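Bench tips from the packing room, part four: living with the arm

We've had the arm on bench two since December and I've been asked by a few readers what it's like working next to one, so this month's tips are all about that. For anyone new, I pack and sort for a small firm in Fultilby that makes wooden puzzle sets. 241 pieces in the big box, 117 in the small one, and until last winter every piece went in by hand, a fair few of them by mine.

Tip one: clear the bench before you clock on, not after. I used to have my tea, my tape, my scissors and half a sandwich within reach. With the arm you want a clean top and nothing else. Omprakash Sandhu on lates keeps all his bits in a shallow tray on a hook under the bench and I've copied him shamelessly. An old cutlery tray does it, with a bit of rubber matting cut to fit so things don't slide when you pull it out.

Tip two: wipe with a barely damp cloth, then a dry one, always in the same direction. Sawdust is the enemy! It gets in the finger joints and it gets under the pieces, so they skate when they're nudged. We tried a spray polish the first week and that made the top far too slippery, so please don't. Warm water with a drop of washing-up liquid, wrung out hard. If you've got a stubborn mark, a pencil rubber shifts most of them.

Tip three: matt beats shiny. The old bench had a gloss top and the arm kept reaching for reflections under the strip lights (very funny for one morning, less so by the afternoon). If you're stuck with a glossy worktop, a flat piece of painted board laid over it and clamped at the corners is a cheap fix. Sand the paint lightly between coats and leave it overnight before you put anything on it.

Tip four is about your hands. Packing 200 small boxes a shift used to leave my thumbs aching so badly I couldn't open a jar at teatime. That's gone, and I'd be fibbing if I said I missed it. But I stand about a lot more now, watching and topping up, and my feet and lower back have had plenty to say. Get a proper mat to stand on. Swap feet on a low block, an offcut will do. And have a walk every 30 minutes, even if it's only to the glue cupboard and back.

Tip five: keep doing some by hand. I worried at the start that I'd lose the feel for it, and I did get slower. You know a bad piece by touch long before you see it, a rough corner or paint that's still tacky, and the arm picks up bad ones just as happily as good ones. So I do the first box of every batch myself. Kuldeep Rathore, our shift lead, grumbled about the time until I found a whole run with swollen corners before they went in the Vorkham order. He's been quiet on the subject ever since.
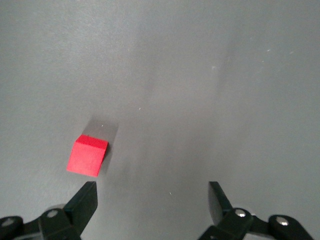 Tip six, start with one piece. When you change over to a new shape or colour, don't tip the lot out and hope. Put a single block down, run it slowly, watch the fingers close, then try it again somewhere else on the bench and turned a bit skew. Once you're happy with one, try three, then a handful. It feels daft, fussing over one little block when there's a trolley waiting, but I've spent enough mornings on my knees under that bench to know it's quicker.

Check the screws at the finger joints while you're at it. I do mine with the power off and a stubby screwdriver, just a gentle test to see if any have worked loose. A dab of nail varnish across the head and onto the metal beside it makes a good marker, as the line breaks if the screw turns. (Ask whoever looks after your machine first. Ours said yes, yours might not.)

Tip seven, and it's a people one. Write down what the arm got wrong, in a cheap notebook tied to the bench leg, so the next shift doesn't have to find it out all over again. Ours has got coffee rings on it and a recipe for dal in the back, but it's the most useful thing in the room.

Next month I'll do glue pots, and how to get the lids off them.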